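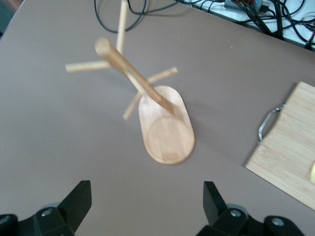
Section 4: Oiling and looking after your wooden kitchen things

OK, so you've got the Sowa board oil open on the counter and you've read the bit about which woods drink it up and which ones don't. Now for the part I like best! I've been doing this to every spoon, board, rack and mug tree in my house for 16 years, and I still get a little thrill when the grain comes up.

What you need

The bottle of Sowa oil
Two lint-free cloths (old T-shirts are great, old towels are not)
A 400-grit sanding sponge
Dish soap and warm water
A wire rack, or a couple of forks laid tines down
A glass jar with a metal lid, filled with water, for the used cloths

4.1 Cleaning first

1. Wash the piece by hand with a small squirt of soap. Don't soak it. If there's a joint anywhere (pegs, a post set into a base, a glued handle), go around it with a damp cloth and keep the water out of the hole.

2. Rinse, wipe, and stand it on its end grain edge if it has one. Leave it overnight. I know it feels dry after an hour. Leave it overnight anyway.

3. Go over it with the sanding sponge, always with the grain, pressing about as hard as you'd press to wipe a kid's face. On round parts like pegs and spoon handles, wrap the sponge around and pull lengthwise.

4. Wipe off the dust with a barely damp cloth and let it dry for another hour.

Note: the first wash will raise the grain on cheaper pieces and they'll feel fuzzy. Step 3 takes care of that. If it's still fuzzy, do steps 1 through 3 once more before you open the oil.

4.2 Putting the oil on

5. Shake the bottle. Pour a puddle the size of a quarter onto the cloth (onto the cloth, please, I've mopped up enough spills for all of us).

6. Rub it in along the grain. Start with the parts you don't see much, like the underside, so you get a feel for how fast it soaks in. End grain will take two or three times as much as the flat sides, so keep feeding it until it stays shiny.

7. Wait 7 minutes. Make coffee.

8. Take the second cloth, the dry one, and wipe off everything that hasn't gone in. Everything! If you leave a film it goes sticky, and then you're back to sanding.

9. Put the piece on the rack and leave it until the next day. Repeat steps 5 to 8 for a second coat. Boards that get a lot of knife work like a third.

CAUTION: Cloths with Sowa oil on them can heat up and catch fire all by themselves if you ball them up and toss them in the trash. Push them down into the jar of water, screw on the lid, and keep the jar outdoors until you can hand it in with your household chemicals. Please don't skip this one.

CAUTION: Let the last coat cure for a full week before food or lips touch it. The can says the same thing in smaller print.

4.3 Wobbly pegs and posts

Mug trees, drying racks and towel stands all loosen up over time, mostly in winter when the heat is on. Don't oil a loose joint. Glue won't hold on oiled wood, and you'll be chasing that wobble forever.

10. Pull the loose peg straight out with a gentle twist. If it won't come, leave it be.

11. Scrape the old glue off the peg with a butter knife, and clean the hole with a cotton swab.

12. One drop of wood glue in the hole, spread it with a toothpick, push the peg home, wipe the squeeze-out, and leave it overnight. Then go back to 4.1.

Tip: Fotis Chrysikopoulos wrote in after the last version of this guide to say he rubs chalk on the peg first, to see where it touches the hole. I tried it on my old Skodalholm rack and now I do it every time (thanks, Fotis!).

4.4 How often?

Boards, once a month if you use them daily. Spoons, whenever they look gray and thirsty. Stands and racks that only hold things, twice a year is plenty. I do mine in September and again in spring.

If water still beads up on the surface, it doesn't need oil yet. For stains and burn marks, go to Section 5.

Last updated 13 May 2018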